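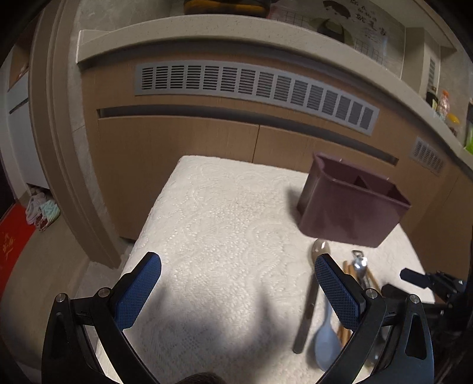
*The Noltoment utensil holder in plum, with spoons and wooden chopsticks on a white lace-textured cloth.*

# Noltoment utensil holder, plum

We've wanted a proper home for spoons and chopsticks in the Plukia range for ages, and we are so pleased with this one! The Noltoment is a glossy, rectangular holder with rounded corners and a divider inside, so long things and short things can each have their own side. It's wider at the rim than at the base, which makes it easy to drop a handful of cutlery in after washing up (no aiming required).

The colour is a soft, slightly dull purple. Ankit Khurana, who picks our kitchen colours, tried it next to pale cloths, wood cupboards and a very loud tiled splashback before he settled on it, and it sat happily with all of them. If you like your kitchen things plain but are tired of grey, have a look at this.

## What fits

Spoons, chopsticks, forks, a small whisk, the odd spatula. We keep some 6 pairs of chopsticks in the narrower side of ours and still get the teaspoons out without a fight. Big soup ladles do go in, but they lean over and get in the way of everything else, so we'd hang those up.

## Looking after it

- Wash by hand in warm, soapy water. A bottle brush gets down beside the divider nicely.
- Use a soft cloth on the outside. Scouring pads will dull the shine.
- Tip it upside down on the rack to drain before you fill it again.

The gloss does show fingerprints, more so in bright sun. A quick wipe with a tea towel sorts it out.

## Colours and delivery

The Noltoment comes in 3 colours: plum, oat and a deep green we're calling Solís. Plum is in stock now. Oat is down to the last few, and the green is back in December.

Orders go out within 5 working days, wrapped in paper and boxed. The cutlery and the cloth aren't included.

## Goes well with

The Beltier drip tray slides underneath and has a raised lip, very handy if you tend to put spoons away while they're still wet (we all do). It comes in the same colours, though the plum tray is matt, so expect it to look a shade lighter beside the holder.

Not sure whether it'll fit your shelf? Send us the height and depth of the space and we'll check it against one from the stockroom.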